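Dikia Group: succession and board reform, progress to December

The holding company has now had two drafts of the new voting rules, and I'm not convinced either changes who decides. The founder's family gives up its veto over executive pay but keeps it over share sales, where the money is. Reijo Ikonen calls this a first step. He said the same of last year's plan.

We wrote to 1,484 registered shareholders and had 921 replies. Most want an outside chair. I would treat that with care: the Stindville office chose the wording, and question 2 more or less asks for a yes.

Lombardi has agreed to sell its cross-holding, though no price or date is given. Lorraine Hapeta expects it before the annual meeting. I don't.

Spending is almost 100 per cent of budget, with the legal review still unpaid. I suggest holding back the next instalment until the share register is opened to us.

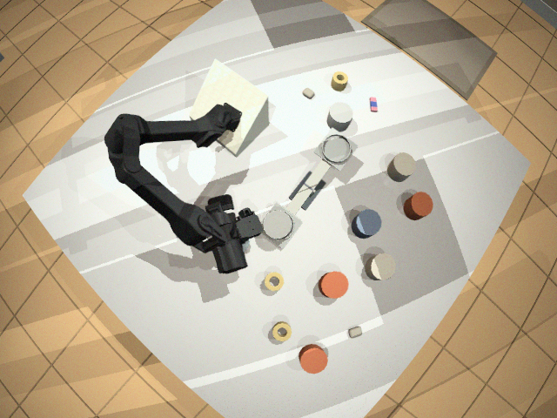 Orysia Onyshchenko

Comments on this report should reach me before the grants meeting. The reply tables are held by Myroslav Stelmakh.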